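3.2 Method

Limescale was grown on test coupons using tap water from the Prumanness supply. Hardness was 200 mg/l as calcium carbonate. Each coupon was held at 60 °C for 2 hours, dried and weighed.

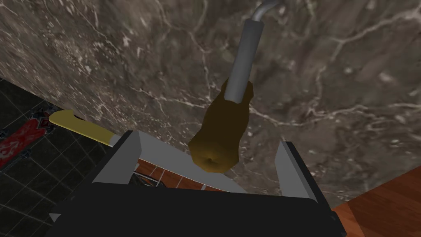

Deposit mass depends on how long water stands on a surface. Coupons were therefore tilted to match common kitchen fittings. A grey pipe with a short hook at the top, set against dark veined marble, was taken as the model for the steepest case. Flat coupons served as the control.

3.3 Cleaning agents

Citric acid and the Flallent descaler were compared at equal strength.
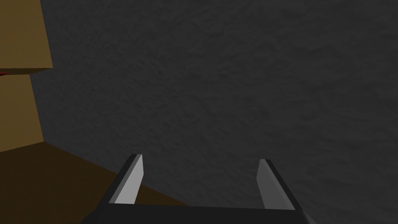 Both were applied by pipette and rinsed with distilled water. Mass loss was recorded on Saturday.

4 Results

Citric acid removed less scale on tilted coupons.
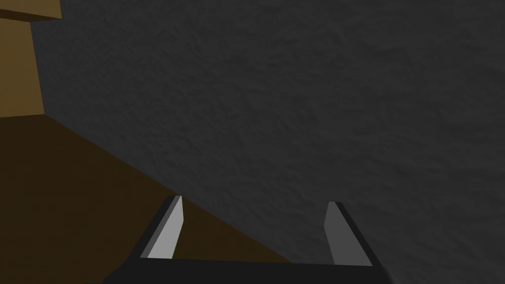
Rogelio Dimaculangan commented at the draft stage that run-off had not been collected, so contact time is uncertain.

Run 588 was excluded owing to a balance fault.

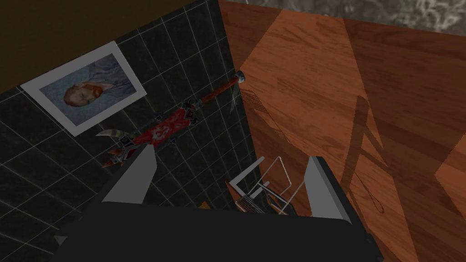 According to Khổng, the excluded run should still be listed in Appendix B.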